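Wiltano woven storage basket, small, dark brown
Reviewed June 21, 2023

I bought this in March from the Kotalport homeware shop to replace a plastic tub that had split down one side. It holds the small toys that used to end up along the skirting board, mostly blocks. After a few months of daily use I have a fair idea of what it does well.

The shape is a rectangle with rounded corners, so it sits against a wall without wasting much room and doesn't snag sleeves or tights. The weave is tight. I was worried small pieces would poke through or get stuck, and so far none have. There is a row of little holes just under the rim, which I took for decoration in the shop, but they are handy for tying on a label.

The rim is the best part. It is a thick band and hasn't gone out of shape, even though it gets picked up by one side most of the time. The Schumacher basket I had before this one went floppy at the top within weeks.

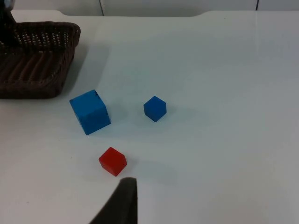
Cleaning is the weak point. The walls are ribbed and crumbs and dust settle between the ribs. Wiping with a cloth only does the outside. For the inside I use the brush nozzle on the vacuum cleaner and then a damp sponge. The label says not to soak it, so I haven't tried.

The sides slope in towards the bottom, so it holds less than the width at the top suggests. Ours takes a set of wooden blocks and a few cars. If you want it for books or anything flat, measure the base before you buy. There are no handles and no lid, and the larger size doesn't have them either.

It does well on a table. It hasn't scratched our white one, and it stays put when blocks are dropped in from a height. On a polished floor it slides about, so I stuck 4 felt pads underneath.

I looked at the Trurnar version too. It has a cloth lining, but that would need washing and it cost more.

Four stars out of five. I would buy another for the bathroom if they made it in a lighter colour.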